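Komberg 82 Pedal Set for Home Racing Rigs

Three pedals, one load cell, a lot of steel

Ships in one box. The box is heavy. Lift with a friend or with regret.

Overview

Most people who get into sim racing buy the wheel first. The wheel is the fun part, it has buttons on it, and it looks good on a desk. Then they spend a winter missing every braking zone at every track and blaming the tires. If you have reached the stage where you blame the tires, you are ready to look at pedals.

The Komberg 82 is a three-pedal set with a load cell brake. A cheap pedal measures how far your foot has moved. A load cell measures how hard you are pushing, much closer to what your leg does in a race car, and your leg has a better memory for effort than you might think. The 82 in the name is the top brake load in kilograms. You won't need all of it. Some customers insist on all of it, and we sell them a floor mount.

The throttle and clutch use contactless sensors, so there is no little carbon track inside to wear out and give you a mystery lift halfway down the straight. You will have to find another excuse for that lift.

What the brake feels like

Firm. If you are coming from the pedals that were bundled with your wheel, it will feel broken for the first evening. Leave it alone. Drive 20 laps in something slow at a track you know, then drive 20 more, and only after that start swapping the rubber blocks.

The set comes with three blocks: soft, medium and hard. Medium is fitted at the factory. Zewditu Belay, who does our assembly and has a better right foot than the rest of us, runs soft in front of medium for touring cars and changes to hard for open-wheelers. I run medium for everything and lose to her in everything.

Changing a block takes one hex key and a few minutes on the floor. The key is in the box, in a bag taped to the inside of the lid, where you will find it after you have gone and fetched your own.

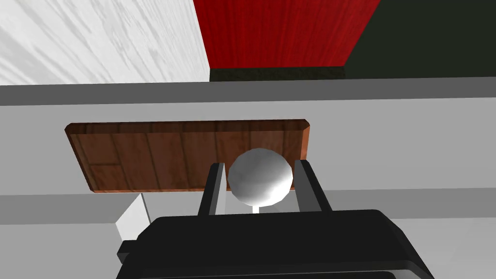
Preload is adjusted by the knurled ring behind the block. A quarter turn is a real change. Two full turns is a different pedal, and probably one you won't like.

Mounting

The base plate has slots that fit most aluminum profile rigs, including the Wundier frames we also sell. It will bolt to a sheet of thick board if that is what you have. It will not work loose on a carpet. People write to ask whether a rubber mat would help. The pedals will take the mat with them.

Office chairs deserve a word. Under hard braking, a chair with casters becomes the thing that moves. Lock the casters, park the chair against a wall, or buy a proper seat. We have heard of people tying the chair to the rig with a strap, and we have no official position on this, though Beatriz Pacheco on our support desk has a strap.

Setup and software

Plug the USB cable straight into the computer, not into the hub that also runs your lamp. Most racing games will see the set as a controller right away. Open the game's calibration page, press each pedal through its travel, and set the brake maximum at a force you can repeat when you're tired. That last bit matters more than any setting in the software.

The Mimeo desktop tool is optional. It lets you draw response curves, save a profile for each car and update the firmware. The curve editor has 20 profile slots. You will fill four of them and forget which one was the good one – give them names.

In the box

Brake, throttle and clutch pedals, assembled on the base plate
Soft, medium and hard rubber blocks
USB cable, 3000 mm
Hex key (see above)
Mounting bolts and slot nuts
Printed guide, mostly diagrams

Specifications

Brake sensor: load cell
Maximum brake load: 82 kg
Throttle and clutch sensors: contactless
Pedal face spacing: adjustable
Travel, clutch: adjustable, 3 positions
Connection: USB
Platform: PC only
Part number: K-111

Console owners

Sorry. The set talks to a PC and nothing else. If your wheel base has its own pedal port, the plug may well fit in it, and it still won't work.

Spares and returns

Blocks, springs, sensors and pedal faces are sold separately and kept in stock. The Đorđević heel rest fits without drilling and is worth having if you drive in socks. If you drive in shoes, pick a pair with thin soles and keep them for indoors.

You can return the set within 20 days if it comes back in its original box, so please don't cut the box up on the first night. Marks on the pedal faces from normal use are fine. One set came back with a dent in the base plate and a note saying the race had gone badly. We charged for the plate.

Page updated 26 April 2026. Orders placed before noon leave the same day.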